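## Jinda gloss board, black

We've had the Jinda in the shop since February and it has become the thing people pick up, put down and then come back for. It's a plain, flat board with a shiny black face, meant for a sideboard, a desk or that bit of worktop by the kettle where everybody's mug ends up anyway. Wálter Arango drew the first one for his own kitchen at Merketness, and we've hardly changed a thing – only the corners, which are a touch softer than they used to be.

Pale crockery looks lovely on it. We'd put it with the white Nepia mug, though anything light will do, and it's a very forgiving background for a breakfast that's mostly toast.

**Good to know**

- Sold singly or as a set of 2
- Lies flat, no feet or fixings
- Not for chopping on, please
- Keep hot pans off it (anything over 60 °C can leave a bloom)
- Delivery takes 3 working days

**Looking after it**

A glossy black surface does show dust, and fine scratches will come with use, especially if you're in the habit of sliding your cup across to you instead of lifting it. Lindsay Rutherford, who packs the orders, swears by a soft white cloth, barely damp, and then a dry one after.

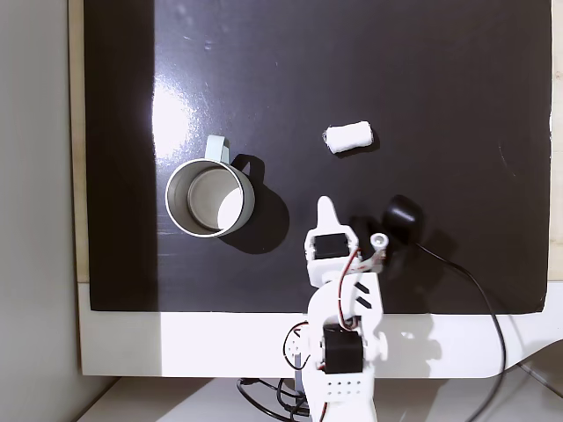
Go gently, in one direction, and leave the scouring powder in the cupboard. For stubborn tea rings a drop of washing-up liquid is plenty. Our Wuvine polish works too, but only now and then – a little goes a long way.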